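Call for home testers – Zorngate bedroom kit, second round

Cerance is looking for households and paid session testers for the second round of Zorngate, our add-on kit for humanoid robots that do housework. The kit is a software package plus a gripper set and a mount for the side of the bed. It goes on sale in July if the numbers hold up. We need people who change sheets, fold things and have opinions about it, so we can find out what is still wrong before anybody pays for it.

Two ways in. You can apply for both, but say so in the email.

1. Session testers (our place)
You come to the test apartment at Utora, second floor, same building as the bike shop. Sessions are 90 minutes. You set up the bed the way you would at home, give the robot a task by voice or tablet, then fill in a sheet after each run. Tasks right now are pillows, cloths, fitted sheets and putting clothes on a rack. Expect repeats. A lot of repeats. You'll do the same pillowcase again and again and we need you to be just as picky at the end as at the start.

Pay is $90 per session, paid by bank transfer the same week. Most people do two or three.

2. Home testers (your place)
Bigger ask. We bring the whole setup to you for two weeks. Pay is $887 flat, half on delivery and half when we pick up. Somebody from the team comes by on the first day and again in the middle, and you can call in between. You keep a log, short notes are fine, spelling doesn't matter (see this page).

For home testers we need:
a bedroom with at least one long side of the bed clear
a door wide enough for the crate, we'll send you the measurments
a normal grounded outlet within reach of the bed
no kids under 12 in the home during the test weeks
pets ok if they can be kept out of the room while it runs

Renters fine, get your landlord's ok in writing first. Any bed size except bunk beds and waterbeds. 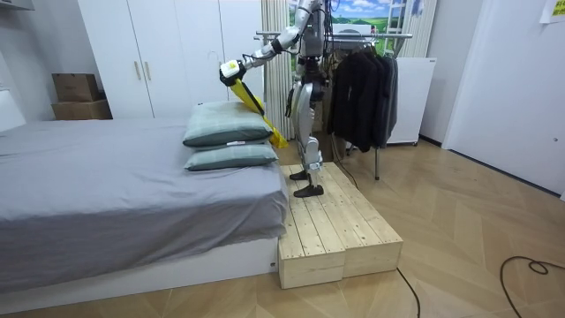
Cloth task at the head of the bed, robot up on the pine boxes.

What we want to hear about: was it too slow, did it leave the bed in a state you'd accept, would you have done it over yourself. Noise too. In round one we logged 206 complaints and a good chunk were about noise, so the arm joints have had new settings since then. Round one also told us the tablet app was bad. Chae-won Ahn rebuilt it over the winter and would like people who are bad with apps to try and break it.

You don't need any tech background. Hotel housekeepers, home care aides and anyone who has worked laundry, please do apply, you'll be put near the top of the list. Also wanted – people with limited reach or grip, since they're a big part of who this is for. The test apartment has an elevator and step-free entry. Let us know what else you need.

We can't take people who work for another robot maker or who are under 18. Sorry.

Video: sessions are recorded. You sign a form first. Home testers get a cover for the camera and can switch recording off any time outside a test run. Footage stays with Cerance and Dramani, the company that makes the gripper fingers. You can ask for yours to be deleted up to 30 days after your last session.

Places: about 400 people asked last time and we couldn't answer everyone, which was rude of us. You'll get a yes or no this time. Twenty-four session places, six homes.

How to apply: email Mawuli Ametepe at testers@cerance.example with
your name and a phone number
session, home or both
what days and times are good
one or two lines on who does the beds at your place and how often
for home testers, two phone pictures of the bedroom and the size of the bed

No resume. Please don't send a resume.

Questions on pay or the forms go to Onni Vainio, same address, put PAY in the subject line. Questions on the kit itself, what it can lift, what robots it fits etc, Kwabena Agbeko will get back to you but he is slow, give him a few days.

First sessions start two weeks after we close the list. Home deliveries after that, order depends on where you live – we only have one van.

Posted March 4, 2023. Open untill the places are filled.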